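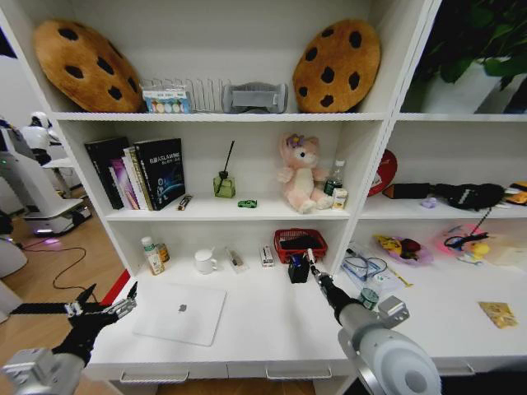
Shelf work at Grendside – where we've got to

Quick one from me this month, the Radarness item is late again, sorry. Erhan wanted numbers so numbers first. 31 usable runs on the shelf task since the last newsletter, 18 more binned. Mostly my fault, I had the wrong task label on for a whole morning.

For anyone new: someone drives the two arms by hand, the rig records the camera and the joints, and the learning model gets the lot. No clever scripts. It copies what we do, bad habits included.

Current job is pick up, move, put back, one object per run. The pen holder on the bottom shelf is the one everybody asks for and it's a pig. Slim gripper, blue bits poking out of the top, red basket right behind. Go in too high and you're grabbing pens. Go in low and slow, pause, then close. Güven Tekin has the best hands for it so far, 13 keepers from him alone.

Soft things next. The plush bunny and the two cookie cushions have hardly any examples and the model is hopeless with them, squeezes like it's a bottle. If you're driving on Saturday please do bunnies before anything else.

Few reminders –

Don't tidy the shelves between runs. We want the clutter. Swap things about by all means, mug to the other end, duck up a level, whatever you like, but leave it looking lived in.

Failed grasps: keep them if you recovered, bin them if you gave up. Write down which.

Laptop stays shut on the bottom shelf, it's an object for now. Logging is on the old Asus on the desk, pasword is on the sticky note.

Erhan Demirtaş is taking the first batch over to Taşdemir in June so they can try it on their own arms. He needs 7 more drivers signed up before then, half an hour each is plenty. Names to him or me, no experience needed, tea provided.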